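## 4. Setting the pick-up area and running your first bowls

OK, arm's bolted down, wrist camera's talking to the computer, and you've done the joint zeroing from section 3. Now comes the part I built the whole thing for: getting the Trutorlow to pick a bowl off a stack and put it somewhere I asked it to. I run mine on a tiled counter in the shared shop on Diston Street, so a few of these steps lean on that. If you have a plain bench, you'll have an easier time with step 3 and a harder time with step 2 (I'll get to it).

1. Power up the arm with the gripper open and nothing under it. Wait for the 3 short beeps. If you only get 2, the wrist cable isn't seated – go back and push it in until it clicks.
2. Put your tub down and square it up by eye. On tile I just follow the grout lines. On a bare bench, run a strip of masking tape and butt the tub against it, or it'll creep toward you all afternoon.
3. Check for rocking. Press down on each corner of the tub. My counter has one tile that sits proud, and a folded scrap of shelf liner under the rim side fixed it.
4. Load the bowls, one color per stack, and leave open tub floor between the stacks. The fingers are fatter than you think!
5. Jog the arm down until the camera is looking over the near corner of the tub. Don't go for the middle. The software wants a corner to lock on to, plus at least part of every stack.
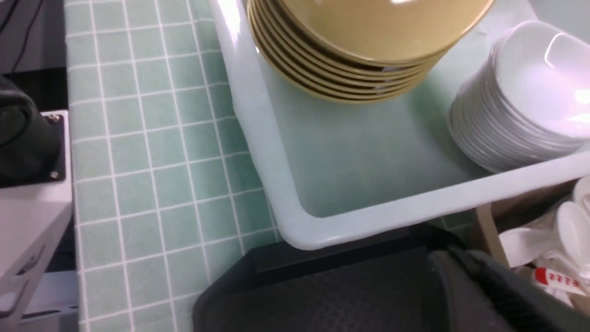

*Fig. 4-1. Wrist view at the tub corner, yellow and white bowls loaded, spoon box on the right.*

6. Type `teach tub` and hit Enter. It saves the pose and asks you for a rim height. Measure from the counter to the top of the rim, in millimeters. Mine is 136.
7. Type `teach clear` and give it a height a little above the rim. I use 140, and Roksolana Lysenko, who wrote the motion code, thinks I'm nuts for cutting it that close. Start higher and work down.
8. Run `pick yellow --dry`. The arm goes through the whole move with the gripper open. Watch the rim, not the bowls.
9. If the dry run looked good, run `pick yellow`. Keep a hand on the stop button the first few times.

**Note:** The gripper shows up in the bottom of the camera view and there's no getting around it on this mount. The Narow bracket I tried first moved the camera out farther, but then it bumped everything. Just draw your mask over the dark part (section 3, step 7) and forget about it.

**Note:** Glossy bowls throw bright spots, and so does a glossy tub. If the detector keeps finding a bowl where there's only shine, turn down exposure one notch before you start messing with the thresholds. I lost most of a November weekend learning that one.

**Caution:** Never reach into the tub while the prompt says `MOVING`. The arm pauses between moves and it looks finished. Wait for `IDLE`.

**Caution:** Don't let the fingers close on the tub rim. The Guillot servos will happily keep squeezing until they overheat. If it happens, hit stop, then `release`, and let them cool before you try again.

Once yellow works, repeat steps 8 and 9 with `pick white`. Spoons are a whole different headache – they get their own section, after you've changed the finger pads.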